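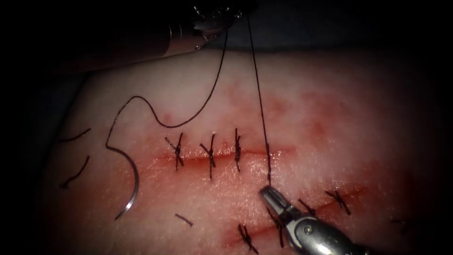
Valton School of Life Sciences - Cell Biology Teaching Team

Home | Chapters | Glossary | Contact

Chapter 2: How Blood Keeps Itself Going

Your red blood cells wear out and have to be replaced, every day of your life, and the cells behind all that work sit quietly inside your bones. I still find this one of the most wonderful stories in biology!

Bone marrow holds a small group of blood stem cells. When one divides, a daughter cell may stay a stem cell, or it may set off down a path towards becoming a red cell, a white cell or a maker of platelets - and each step along the path closes off some of its choices. What tips it one way or the other? Signals from neighbouring cells matter a great deal, and so do the genes already switched on inside it.

We start with the marrow itself and the cells that live beside the stem cells. Then we follow a single red cell as it fills with haemoglobin and throws out its nucleus (yes, the whole thing). Keep a pencil handy for the branching diagram in section 2 - drawing it yourself really does help.

Shares: 168 | Comments: 2

Flor Chávez
The bit about the nucleus made me read on to the next section. Lovely chapter!

Wálter Quispe
Will there be answers to the diagram task? My class is starting it in June.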